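Unit 7: Feed Quality and Colony Health in Mealworm Rearing

Course handout, Applied Insect Production
Instructor: Jirayu Wannasri
Revised Nov 26, 2025

Read this before the practical. Bring a printed copy and the mass balance sheet from Unit 6. The reading from Unit 5 on larval stages is assumed.

1. Why feed comes before disease

Most losses in a rearing unit are first put down to disease. When the records are checked, many of them go back to feed: a batch stored too damp, a change of supplier, or a wet feed left in the crate too long. A weak larva picks up infections that a well-fed one would survive. In this unit we look at feed first, and leave pathogens for Unit 8.

The yellow mealworm (Tenebrio molitor) does well on a dry cereal base, usually wheat bran, with a separate source of moisture such as carrot or potato. The two are handled differently. Dry feed can stay in the crate for weeks and also serves as bedding. Wet feed should be eaten within a day or so, and anything left over is taken out.

2. Terms used in this unit

Substrate: the dry material the larvae live in and eat.
Frass: droppings, shed skins and fine feed residue that pass through the sieve.
Feed conversion ratio (FCR): dry feed eaten divided by live weight gained. Lower is better.
Stocking density: larvae per unit of crate surface, or grams of larvae per crate.
Water activity: a measure of how much water in a feed is available to molds and bacteria. It is different from moisture content.

3. Storage and intake checks

Every delivery of dry feed gets a lot number on arrival. At the Skalley unit, where the practical takes place, the number goes on the bag and in the intake log. For each lot, record:

- supplier and delivery date
- smell and color
- clumping, webbing or live pests
- moisture reading from two bags
- name of the person who checked it

Grain mites and flour moths are the most common pests to arrive with bran. Freezing the bran before use kills most of them. Let it come back to room temperature in a closed bag, or water will condense on it.

Mold is harder to deal with. Sieving out the clumps does not make the rest of a moldy lot safe. Reject the lot. Mealworms tolerate some mold toxins quite well, so larvae that look healthy are no proof that the feed was good. This matters when the larvae are going to be sold as feed or food. 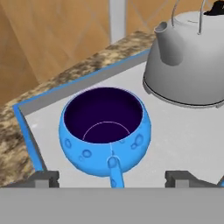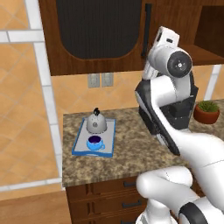
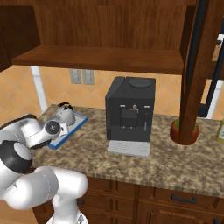
4. Reading a crate

Look at the crate before you touch it. Larvae in good condition stay below the surface in daylight and move away when the substrate is disturbed. Large numbers sitting on top can mean heat, crowding or too much moisture lower down. Push a probe thermometer into the middle of the substrate. A dense crate runs several degrees warmer than the room, and a room set at 25 °C can hide a crate that is far too hot.

Then check for:

- dead larvae, and whether they are black, brown or dried out
- a sour or ammonia smell
- damp patches under the wet feed
- the share of fine frass to remaining bran

Black, soft larvae should go in a closed sample tube with the crate number and date. Do not return them to the crate and do not put them in the general waste.

5. Worked problem

A crate starts with 413 g of larvae. Over the trial period the larvae eat 59 g of dry bran and gain 22 g of live weight. Wet feed is left out of this calculation.

FCR = 59 / 22 = 2.7 (rounded)

Now suppose the sieve was too coarse and some uneaten bran went through with the frass. The bran would be counted as eaten, and the FCR would come out too high. Before you conclude that a feed is poor, look at a spoonful of the frass under the hand lens.

Repeat the calculation with the crate data you collect in the practical. State whether your weights are live or dry. Mixing the two is the most common mistake in the reports.

6. The Molis trial

The data set for the report comes from the Molis trial, which ran in April. Three diets were compared:

Diet A: wheat bran only
Diet B: wheat bran with brewer's yeast
Diet C: wheat bran with dried brewer's grain

All crates got carrot on the same schedule. Diet B gave faster growth than diet A. Diet C was uneven, and two of its crates were dropped after the feed was found to be damp. Keep those two crates out of your averages but mention them in the text.

7. Report

Four pages at most, not counting tables. Include your intake log, crate observations, FCR for each crate and a short discussion of one possible source of error. Write down what you saw in the crate even if it does not fit the numbers.

Reading for next time: chapter on fungal and bacterial infections in the course reader, up to the section on beetles. We start with sampling technique, so bring gloves and a permanent marker.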